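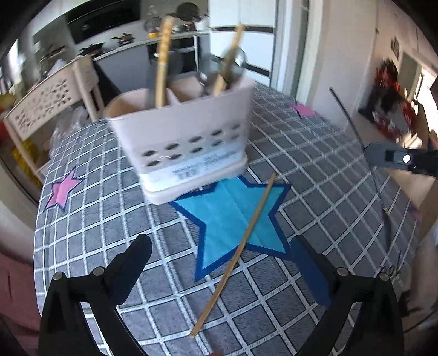 Week 2 handout: looking after the hand-held grippers

Most of the trouble I see on these grippers starts at the pads and the pivots, so that's where we'll spend our time. Get your pair out, sit somewhere with decent light (I mean it, the screws are small!) and work through the list before you record anything.

Wipe both finger pads with a dry cloth. No solvent please, I ruined a set that way at Hosteldale and I still hear about it.

Open and close the fingers 10 times, slowly. You're feeling for a catch near the end of travel. If there is one, back the pivot screws off a hair and try again.

Now the stick test. Thin wooden sticks are my favorite thing for this, cheap and unforgiving. Close on one, hold it upright and see whether it creeps or twists between the pads.

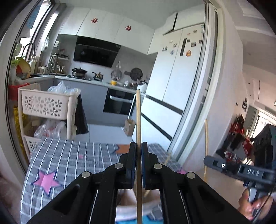
Ostapchuk asked last term whether a stick that twists always means worn pads. No, and check the pins first! A loose pin lets one finger lag behind the other, and the pads end up meeting at an angle. New pads won't cure that.

Log the result on the Lastham sheet with the unit number (3707 is the one with the stiff left finger, leave it alone for now). Pads get swapped after 200 sessions even if they look fine. Spares are in the Sovcombe drawer, bottom left.

Bring your filled sheet to the February lab.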